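Chapter 4
Showing the Robot: Teaching by Hand and by Remote

In this chapter
What a demonstration is, and what gets saved
Hand guiding versus remote control
Why your tenth demo is better than your first
Practicing in simulation
How to throw data away

Before you start: you need Chapter 3 (joints, frames, gripper commands). If you skipped the part on joint limits go back and read it. Fifteen minutes. You will want it by section 4.2.

4.1 Start with the job, skip the code

Take a small household task. Pick up a block, put it in a drawer, shut the drawer. Try writing that out as instructions for an arm with seven joints. Where does the hand go first? How high? At what angle do the fingers meet the block, how hard do they squeeze, how far out does the drawer come before it counts as open? Most classes get to line thirty or so and the arm hasn't touched anything yet.

Now do it yourself with your own hand. Two seconds, no thinking.

That gap is what the chapter is about. You already know how to do the job. You just can't say it well. So you show it. The arm (or a copy of the arm) gets moved through the task by a person, everything is recorded, and later a program is fit to the recordings. The recording is called a demonstration, demo for short. The person is the demonstrator, or the operator if they're working from a distance. We use both words and are not always careful about it, sorry.

One demo, saved to disk, usually holds:

joint angles at every time step
gripper opening
what the cameras saw
the command the operator sent
a start mark, an end mark, and a yes or no for success

The command and the joint angles are two different things. Students mix these up every single year. The command is what the operator asked for. The angles are what the arm did about it. If the arm lags, or bumps into something, they come apart, and a learner trained on the wrong one will be lazy or jumpy depending on which way you got it wrong. More in 4.5.

4.2 By hand

Hand guiding, also called kinesthetic teaching. You put the arm in a mode where the motors hold up its own weight and nothing else, then you grab it and push it where it needs to go.

Good points. It's direct. You feel the contact, so when a peg catches on the rim of a hole you know it right away through your wrist. No extra gear. A beginner gets a usable demo in the first hour.

Bad points. Your body is in the camera view, and when the program runs later your body won't be there, so the pictures don't match. Also it takes two hands to move one arm well. Two arms at once, forget it. And people push from the wrong place: they grab the forearm becuase it's easy to reach, the wrist swings, the fingers arrive crooked. Hold it near the hand.

The usual fix for the camera problem is replay. Guide the arm once, step out, have the arm run the same joint path alone, and record the cameras on the second pass. Works if the objects are put back exactly where they were. Tape marks on the table. Use them.

4.3 By remote

Here the operator never touches the arm. They hold something else and the arm follows. Common choices:

Leader arm. A small light copy of the real arm, same joints. Move the copy, the big one follows. Easiest to learn.
Hand controller. Tracked in space, trigger closes the gripper. Cheap, fast, tiring after a while.
Space mouse. A knob you push and twist. Precise and slow. Good for lining up, awful for big moves.
Keyboard. Don't, except for debugging.

What you lose is touch. With no force coming back to your hand you're judging contact with your eyes, and eyes are bad at it. Watch a new operator lower the fingers toward a surface. They stop high, creep, stop, creep again, then crunch. All that creeping goes into the data and the learner will copy it faithfully, pauses and all.

Delay matters too. A short lag between hand and arm and people start moving in little steps, wait and see, wait and see. If you can't cut the delay then slow the whole task down and tell everyone to move smooth.

4.4 Two classrooms

The course behind this book has been run with two groups so far. At Hirkside the students used a leader arm, at Haslam they had hand controllers. Same task list for both, blocks, drawers, a rack. Between them they saved 1304 demos over one term, and 182 were thrown out in the first cleaning pass. The most common cause was dull: the operator forgot to press stop, so the demo ran on while they scratched their nose or talked to a neighbor.

Second most common was regrasping. Fingers close, miss, open, close again. Is that a bad demo? Argue about it in class. One side: keep it, the learner needs to see how to recover. Other side: it needs to see the recovery but not the miss, so cut the first half. Pornthip Pongsiri, who taught the Haslam group, keeps them. The Hirkside group cut them. Their learned programs came out different in ways you'll look at in Lab 4.

Operators improve fast in the first session and then flatten out. So throw away the warm-up. We say that in bold on the lab sheet and people still hand in their first ten.

4.5 Practicing in simulation

Arms are expensive and there is one of them and 30 of you. So first round is in the simulator. Same controllers, same recording format, the arm is drawn instead of built. Load the room called Clukunia from the course files, pick the rack task, connect your controller, and do a few approaches before you record anything.

Reaching down is the hard one. Moving sideways through open air forgives nearly everything. Coming straight down between two raised parts forgives nothing, and a screen gives you poor depth, so you need a habit for it. Stop above. Check from a second camera. Close the fingers if you're only probing, open them if you mean to grasp. Then go down, in one move.

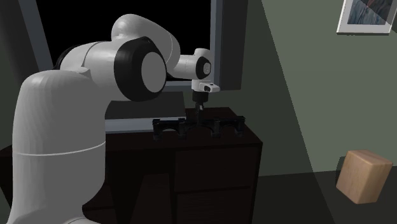

Tia Sedgwick

Figure 4.1 Rack task in the simulator, fingers closed and pointing straight down at the black rack on the cabinet. The wooden cube off to the right is not part of this task. Leave it alone.

Look at the wrist in Figure 4.1 before you look at anything else. The fingers hang vertical. If yours come in tilted, one of them meets an arch before the other gets anywhere near the gap. Now the depth. From this one view, are the tips in the rack or just over it? Hard to say. You'd be guessing, and so would a learner that only gets this camera. Write down where you would put a second one.

Lighting in this room is left dim on purpose. Black fingers over a black rack on a dark cabinet, that's a rotten case for a camera, and real kitchens and offices are full of rotten cases. A program trained only in bright clean rooms tends to fall apart in the first shadow it meets. Record in the dim room, then switch the lights up and record again, keep the two sets in separate folders. Separate. Folders.

Back to command versus angle from 4.1. In the simulator you can push the hand down into the rack and the command will happily keep going while the arm sits there blocked. Plot both lines. Where they split, that's contact. Cheapest touch sensor you'll ever get.

4.6 What the simulator gets wrong

Friction, mostly. Things slide too easily or stick like glue. Soft stuff is poor. Cables don't exist unless someone modeled them, and on a real arm the cable is what snags. The operator is different as well, they get bold, there's nothing to break, so they move faster than they would ever dare near the real thing. Speeds in simulated demos should be checked before you mix them with real ones. Skallero, the recording tool used in the labs, has a speed plot under the review tab. Use it on every batch.

4.7 Throwing data away

Do this the same day you record. You remember which ones felt wrong. By next week you won't.

Toss: no end mark. Wrong object. Arm hit a joint limit. Somebody else's hand in view. Demo marked success and it plainly isnt.
Fix: long wait at the start or end, trim it.
Keep: slow but clean. A bit ugly but finished. Different route from your usual one.

That last one, keep it, really. If all your demos start from the same pose and take the same path the learner knows one path and is lost an inch to the side. Move the start pose around.

Warm-up exercises

1. Record ten approaches to the rack with no grasp. Plot command and joint angle for the elbow on one graph.
2. Do the same with the delay setting turned up. Describe what your hand started doing.
3. Swap files with a partner. Mark their demos keep, fix or toss without asking them anything. Compare.
4. A group has 700 demos, all by the same operator. Name one thing the learner will pick up that has nothing to do with the task.

Answers to 1 and 2 depend on your setup. Notes for 3 and 4 are at the back of the book. Section 4.8 picks up with fitting the first program, bring your cleaned files.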